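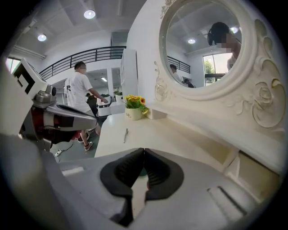 Painting over an old vanity: how much sanding?

Ionuț Marinescu
I bought a secondhand vanity in May and want it dark green. The finish on mine is shiny and hard as a dinner plate. My neighbor says sand to bare wood. My neighbor also has 6 unfinished dressers in the garage. Who's right?

Macarena Villalba
Not the neighbor. Scuff it with 220 grit until the shine goes dull, wipe off the dust, prime, wait overnight, paint. Any carved bits get a scuff pad and some bad language. I did mine with a bonding primer and it has survived two moves and a teenager.

Njoroge Mohamedi
just paint it

Tsz-kin Chang
Macarena has it, but wash it first. Years of hairspray will make primer bead up like rain on a car. And take the mirror off if you can, or you'll be scraping green off the glass until you're 70.
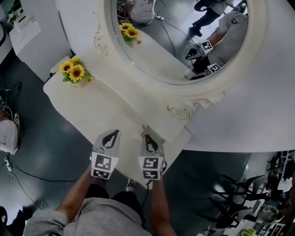

Ionuț Marinescu
How long before I can put things on top of it?

Tsz-kin Chang
Give it two weeks, longer if your place is damp. I gave mine one night and there's still a ring where the lamp was.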